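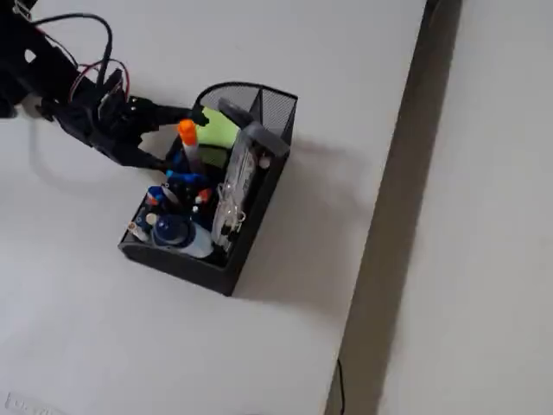 Larklow is adding a 12-race endurance series to its sim racing calendar, with 30 cars on the grid and free entry for the first 3 rounds. Color me unconvinced. The July sprint cup made similar promises, and the Trummer round started with half the field missing. Race control still has no published penalty guide, and a black desk organizer with an orange marker in it won't sort out a first-corner pileup. Sign-ups open at Esis tonight.

News > Sim Racing > Leagues

Sat 15 September, by Dareck staff

Contact | © Dareck | Back to top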